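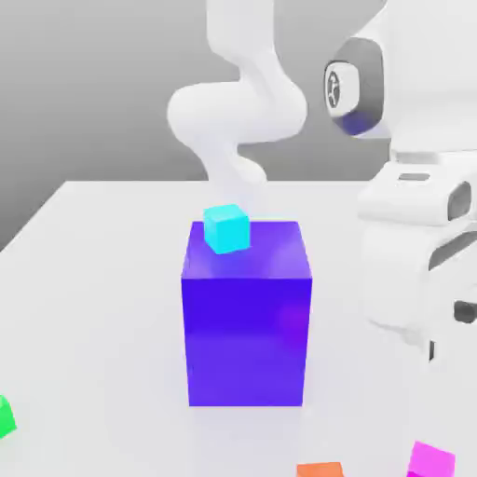 Lena Stępień says that she never understood her own budget until she stopped looking at the total. Her remark is a good place to begin Chapter 4, which is on the difference between fixed costs and variable costs.

Chapter 4
Costs That Stay and Costs That Move

4.1 Two kinds of cost

Every small business pays for things. A bakery pays rent, flour, wages, electricity and insurance. If we write all these payments in one column, we learn how much money went out in a month, but we don't learn what will happen when the bakery sells more bread. For this we must divide the column in two.

A fixed cost is a cost that does not change with the quantity produced. The rent of the shop is the same in a month of many customers and in a month of few. A variable cost changes together with the quantity. When the bakery makes twice as many loaves, it needs twice as much flour.

The word "fixed" can confuse students. It does not mean that the cost will never change. The owner of the building may raise the rent in January, and the rent is still a fixed cost, as the raise has no connection with the number of loaves.

4.2 A first calculation

Let us take a workshop called Skuleo, which makes candles in the town of Serberg. The workshop pays 300 dollars per month for its room. Wax, wick and glass for one candle cost 5 dollars together. Each candle is sold for 20 dollars.

From each candle sold, 15 dollars remain after the materials are paid. We call this amount the contribution, for the reason that it contributes to paying the fixed cost. To cover the room, Skuleo must sell 300 divided by 15, that is 20 candles. With 27 candles it has a profit of 105 dollars. With fewer than 20 it has a loss, even though every single candle was sold above the price of its materials.

Please do this calculation once by hand before you continue. Many mistakes in later chapters come from mixing the contribution with the profit.

4.3 Costs that are partly fixed

Some costs don't fit well in either group. The telephone bill of Lumetti, a delivery firm which we will meet again in Chapter 6, has a basic monthly fee and a charge for each call. We name such a cost mixed, and we divide it into its two parts before we calculate anything. In the next section we look at wages, where this division is more difficult and where accountants themselves do not always agree.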